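Against the Price Sticker: Produce Labeling Should Be Done by the Case

2 Nov 2024

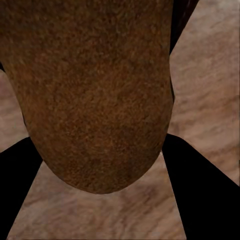 The problem with unit labels

Most loose fruit sold in a supermarket carries a small adhesive label with a lookup code. The label exists to serve the register. A cashier who can't tell one variety of apple from another keys in the code, and the correct price comes up. That is the whole of its function at the point of sale, and for twenty years the trade has treated the matter as settled.

I think it was settled badly. The unit label puts a cost on every piece of fruit in order to resolve an ambiguity that comes up for only a few of them. A store that sells one kind of lemon doesn't need each lemon to announce itself. A store that sells six kinds of apple does have a problem, but it is a problem of six bins, and it could be handled at the bin.

I spent 4 years in receiving and inventory at a regional grocery distributor, Drarkora, and my views come mostly from there. Readers in retail may weigh things differently.

What the label costs

The sticker itself is cheap. The applicator isn't, and neither is the time spent on it. Our packing line ran a Cilex applicator head that was rated well above our actual throughput and stopped often anyway. The causes were ordinary: adhesive buildup on the bellows, a liner that tore at the splice, fruit that arrived at the wrong spacing. In one April we logged 694 minutes of line stoppage charged to labeling. The sizing equipment, a more complicated machine by any measure, was charged with 390.

Adhesion is uneven across crops. A waxed apple takes a label well. A netted melon takes it poorly, and anything with fuzz or loose surface scale takes it worst of all. The usual response is a more aggressive adhesive, which then pulls skin from the softer fruit in the same program. Packers end up stocking two or three label grades and changing rolls between lots, and a changeover is another stoppage.

Then there is disposal. The common label is a plastic film. It doesn't break down in a compost pile on any useful schedule, and it is small enough to pass through most screens. Compost operators who accept food scraps know these labels very well. Compostable versions exist, and I have handled the Likumero one. It performed acceptably on dry fruit and let go in a humid cooler, so the labels ended up on the floor of the case.

The case is the better unit

Traceability is the argument usually raised in favor of unit labels, and it deserves a direct answer. A lookup code identifies a commodity and, in some cases, a variety and size. It does not identify a lot, a field or a pack date. When a recall comes, the store works from case labels and receiving records. I took part in two product withdrawals and in neither did anyone read a sticker on a piece of fruit.

The case label already carries the lot number, the packer and the date. What it lacks is any life after the case is broken down and flattened. My proposal is modest: print the case label with a tear-off card sized for the bin rail, and require the clerk to move the card when the bin is filled. Tomaszewski, a carton supplier we used for citrus, ran a version of this on an order of 2000 cases. The cards added very little to the carton price. Compliance at the stores was mixed, and I won't pretend otherwise -- a card is easy to lose, and a clerk filling nine bins before opening has other priorities.

Objections

Self-checkout is the strongest objection. A customer at a kiosk has to pick from a picture menu, and customers do pick the cheaper item, sometimes by mistake. Scales at the display, which print a ticket when the fruit is bagged, have handled this in plenty of stores. They need floor space and maintenance. I would still sooner maintain four scales than a label on every pear in the building.

A second objection concerns organic fruit, where the price gap is wide and the two products look alike. I concede this one. Where an organic and a conventional version of the same variety are sold loose in the same store, a band or a unit label on the organic fruit is reasonable. It covers a small part of the volume, and the rest of the department could go without.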